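Progress note, October - Prulanby small parts and repair room
To: Amadi fund
From: Somtochukwu Adeyemi

Sorry this is shorter than the last one, writing it between deliveries. Main points first, money after, then what we need from you.

**Where we are**

Room is open and in use. Benches in, shelving in, the long wall finally painted (two coats, the first one went on patchy and had to be done over). Sorting of the donated stock carries on. We had the whole lot from the old Bralluvska workshop delivered in one go, which was generous but meant we couldn't get to the sink for a fortnight. That's cleared now.

Sorted and labelled so far: 2,832 small parts, mostly fixings, plastic ends, caps and plugs. Some 70 trays filled. The trays are the shallow kind, not the deep ones in the bid - the deep ones were on back order and people couldn't see to the bottom of them anyway when we tried one.

Still to sort: the electrical box, the mixed box, and the one marked "misc" which is mostly string.

**Sessions**

- Evening sessions running, 24 people signed up, a few on the waiting list
- Morning session started late, boiler trouble, now going
- Soldering postponed till the extractor is fitted
- Tool induction sheet rewritten, the old one was four pages and went unread. New one is a side of A4

Feedback mostly good. Two complaints about the lighting over the far bench, fair enough, it is dim. Have asked for a quote on a second strip light. One request for higher stools. Several requests for biscuits, not in budget.

**Spend**

Under on furniture, over on storage. The trays and labels came to more than I put in the bid and the label printer eats tape like nobody's business. Shelving came in under as we took the ex-display set from Tulex. They are a bit scuffed on the ends but solid. Would like to move the difference from furniture to storage if you're happy with that, no change to the total. Full sheet to follow with the reciepts, I have them all apart from the paint one, which I'm chasing.

**Things that slipped**

The 2 display boards for the corridor. Printer had the wrong size down, then I had the wrong size down. Should be up before the next report.

Signage on the outside door also not done. People are still coming in through the kitchen.

The stock list. It's on paper at the moment, in a ring binder, and needs typing up. I'd hoped to have it done by now but the sorting took the hours. If there is any chance of a few paid hours for typing I would make good use of them - happy to talk about it.

**Next**

1. Finish the mixed box
2. Strip light quote to you for approval
3. Extractor fitted, then soldering dates out to the waiting list
4. Stock list typed, even if only the first half
5. Drop-in repair afternoon, open to anyone, probaly one to start with and see how it goes

On the bench side, the wooden tops are solid enough, though one has a large brownish stain on it. Small pieces are the fiddly end of it all, the yellow ribbed sort especially. Easy enough to hold by the sides, but they still want a tray to themselves. 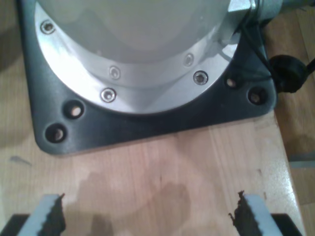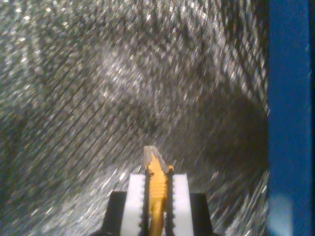 *Prulanby, October. First: base and dark mounting plate on the wood. Second: yellow ribbed piece with the pale tip, held upright.*

Can you let me know about moving the furniture money before the next tape order goes in. Phone is better than email this month, any time after 4pm.

S. Adeyemi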